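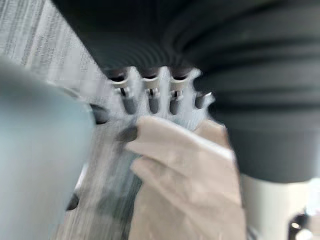

Ridges and grooves

Hi, and welcome to the smallest gallery on my site! I'm Beatriz Bastos and I like looking at things from much too close. Most of my pages are landscapes (the Skelitz ones are under Trips, there are 25 of them and I'm still not finished sorting), but this corner is for texture, and I've been wanting to give it a page of its own since June.

Dark ridges, March. The curves start tight near the middle and then get wide and lazy over on the right, and every crest picks up a little gray light. I keep thinking of corrugated rubber, and then I look again and think of heavy folded cloth. My sister votes cloth. Tucked in underneath is the pale gray piece like a comb, with its flat rounded tabs and four dark pins hanging in a row, and I think I like that part best. Each pin has one tiny bright spot on it!

I went back and forth on whether to crop in on the pins. I tried it, printed it at 6 inches wide, and missed all that dark up top, so the whole thing stays. It's blurry down the left side and I like it that way too, it makes the row of pins look even crisper.

About the prints

I get mine done on Falamum matte paper. Glossy was a mess with blacks like these, you end up looking at your own kitchen window. If you're printing something dark at home, go a notch brighter than looks right on your screen, then let it sit overnight before you decide you hate it (I have thrown away perfectly good prints at bedtime). Frames are the plain Tessier ones with the thin edge. They scratch if you stack them face to face, so slip a sheet of paper in between.

The print of this one hangs in my hallway next to the coats, and people touch it on the way past, I think to check if it's bumpy. It isn't!

Notes

Page put up 2024-03-09. The full texture folder has 363 pictures in it and I'm adding them slowly, the good ones first. Jillia, you asked for the tree bark set, it's coming, I just have to pick 10 out of far too many.

Comments are open, so tell me: rubber or cloth?

Back to all galleries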